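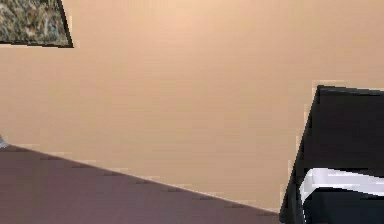 Call for participants: family recipes written by hand
27 Mar 2020

Nomen is collecting handwritten recipes from homes in and near Grernley, together with the stories of how they are used. We are looking for up to 20 people who still cook from a notebook, a card or a loose sheet that came from a relative, friend or neighbour.

The recipes do not have to be old or unusual. A scone recipe on the back of an envelope is as welcome as a full book. We are most interested in the notes people add over the years — changed oven settings, crossed-out amounts, remarks on who liked what.

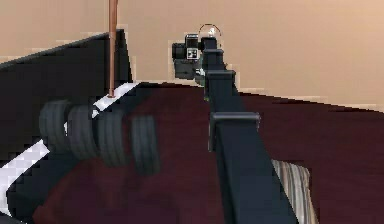 Santoso

What you would do

You would keep a short cooking diary during May, writing an entry each time you use one of your recipes. Entries can be a few lines long. You would also have 3 telephone conversations with us, at times that suit you, and send copies of 5 recipes. Please keep the originals at home. If you cannot make copies, read the recipes out to us and we will type them up.

One diary entry might say which step you skipped and what you used instead. Another might say that you did not look at the page at all. Both are useful.
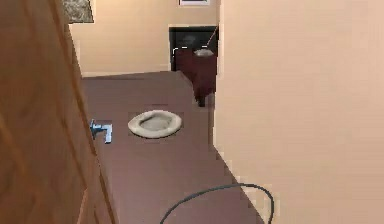 Spelling and neatness do not matter, and you may write in any language you cook in. Please say when you apply if you would need a translator for the calls.

Who can take part

You must be 18 or over and cook at home at least once a week. Professional cooks can apply if the recipes come from their own household. We have few replies so far from men and from people living alone, and would like more of both.

What happens to the recipes

The copies will go into the Patudska collection, which already holds more than 1,000 household papers. You choose whether your name is attached. You can withdraw a recipe at any point before the end of the diary period.
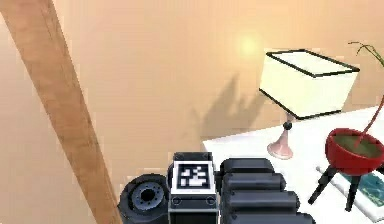 White table and peach-coloured wall.

How to apply

Write to Nomen with your name, a telephone number and a few sentences on one recipe you would include. Mark your letter or email "Recipes". There is no fee for taking part, but we pay for postage and copying — keep your receipts.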